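The week the squash went through the counter

Posted 2021-01-27

I promised in the last post that I would write up the kitchen task properly once I had results to show, and a few of you have very kindly written to ask where those results are. Well, I don't have them. What I have is a fault that ate most of my evenings this month, and I've decided to tell you about that, partly so the next person searching for these symptoms at midnight has something to find.

For anyone new, the project is called Gilier, and it's my attempt to teach a simulated arm with a fingered hand to do small chores on a kitchen counter. Nothing fancy. Pick up the vegetable, set it on the plate, let go, go home. I run it in a physics simulator on the old desktop in the spare bedroom (the one that doubles as a space heater, which my wife appreciates in January and complains about by June).

I had left a batch of 588 episodes going overnight and came down in the morning with my coffee, expecting a nice cheerful success rate. The log said the squash had been "placed" in nearly all of them. I was thrilled for as long as it took me to drink half the cup! Then I opened a replay, and the squash wasn't on the plate at all. The hand had closed on it, the squash had shivered, and then it had dropped straight down through the countertop as if the marble were fog. My success check only looked at whether the squash was inside the outline of the plate from above. It never asked how high up it was. A squash falling forever beneath the kitchen, in a perfectly straight line under the plate, counted as a job well done.

So that was two problems, one hiding the other, and I spent the next several nights trying to pull them apart.

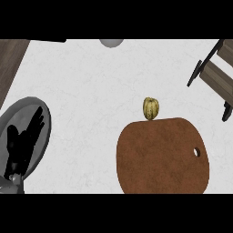

The check was the easy part. I added a height test and a rule that the squash had to stay put for 30 steps after the fingers opened, and my lovely success rate fell to almost nothing, which stung a bit but at least it was the truth.

The falling was harder. I blamed the counter first, naturally, and rebuilt its collision shape as one thick box in place of the thin slab that came with the kitchen model. That helped some. I blamed the squash next. Its ribs look wonderful up close, but the collision mesh followed every one of them, and the solver was working itself into knots wherever a fingertip met a groove. I swapped in a plainer shape for contacts and kept the pretty one for show. Still the odd one went through, usually when the hand came down hard near the edge of the cutting board, with the board underneath and the fingers on top and the poor squash squeezed between them.

It was Indrek Vītola who spotted it. He and I shared a desk back at Zolotley, and he has more patience for reading config files than anybody I know. I sent him mine with a long, grumbling email attached, and he wrote back one line: "Why is your grip force six times what it was in the fall?"

I had raised it myself. Back in November the hand kept dropping a bowl, so I turned up the finger force to get through a demo for the folks at Rai, and I never turned it back down. The fingers were squeezing so hard that the simulator's only way out was to shove the squash through whatever was nearest. I put the force back, cut the time step down to a quarter of what it was, and ran the batch again. It takes much longer now, but the squash stays above the counter.

What bothers me more than the lost evenings is that I'd been planning to copy those same settings to the real hand in the workshop at Ukov this spring. A real squash would have been pulp, and I sometimes reach in there to reset things. I've now put a hard limit on finger force in the driver itself, where no config file can override it, and I taped a note about it to the e-stop box. If you have a number you raised for a demo, please go look for it tonight.

The new batch still misses plenty. The hand tends to let go a little early, and then the squash tips over and rolls off the rim of the plate. I have 4 ideas about that and will try the laziest one first this weekend.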